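Setting and Clearing: Notes for Session 2
Hospitality Basics, evening group
Handout prepared by Randa Moussa

Welcome back, everyone, and thank you for staying late last time to help me stack chairs. We spent that session on glassware, so tonight we move to plates and bowls, which sounds like the easy part until you have a table of hungry people waiting and your hands are full.

Start with the bare table. Wipe it down, let it dry, and then stand back for a moment and decide where each person will sit before a single dish goes down. I know it feels slow! Anjani Rahman, who taught me most of this when I was about as green as anyone can be, used to make us walk all the way around the table first, and I still do it at home for a bowl of soup.
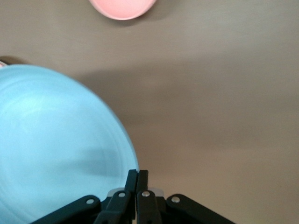 Big pieces go down first. A plate or a wide shallow bowl marks out the place, and the smaller bowls can then be fitted in behind it, far enough back that a sleeve won't catch them. Hold a plate by the underside with your thumb lying flat along the rim, never over it, and lower the far side a touch before the near side so that it settles quietly.

If you are working with mixed colors, don't fuss over making every place match. Blue next to pink is perfectly cheerful on a plain table, and guests like knowing which bowl is theirs. Keep to one size for each course, though, or the portions will look uneven even when they aren't.

Clearing goes the other way around. Small bowls come off first, then the plates, scraped at the side table and stacked by size. Please don't stack bowls on top of plates with the spoons still in them (Issa, I am looking at you, with affection).

For next time: practice a full set and clear at home with whatever dishes you have, and read pages 20 to 24 of the Tinley booklet. Anas has the spare copies.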